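How to plan the money for a pair of hand-held grippers

When our small group in Pullcombe first wanted to collect cloth-folding data, we asked for a price of the grippers and nothing more. It was a mistake, and our budget was finished by August. These are the steps I follow now.

Step 1. Write down the task before you ask for any price. Cloth on a bed normally needs two hands, therefore two grippers. One unit and "maybe a second later" is a false saving.
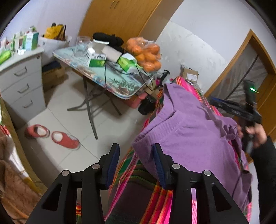 Two grippers at work with a knit sweater on a bed.

Step 2. Ask for the price of the wear parts separately. Finger pads, pivot pins and cables should each have their own line in the quote. We compared Kohlhase and Vostent in this way, and the cheaper offer became the dearer one as soon as spare pads were added.
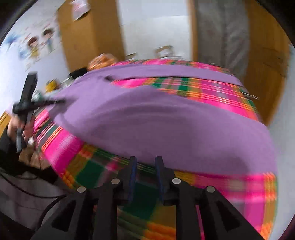 Berhanu Tsegaye wrote under the first version of this page that I should also put in the delivery time of spares, as he once waited 11 weeks for one cable and paid the rent of his room all the same.

Step 3. Plan the storage. We had 2,000 short recordings sooner than expected, and then bought disks in a hurry. Get the disk price on the same day as the gripper price — it is easy to forget.

Step 4. Pay for a short trial in a real home, with large, soft blankets and ordinary clothes. Five days is enough for us. Check if the cables are long enough to reach across a bed. 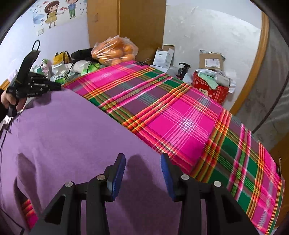
Would you still pay for the trial if the seller offers a return period? We skipped it with Riverov and lost only the postage. — Rizwan Zaidi

Step 5. Keep a part of the money unspent until the trial is finished.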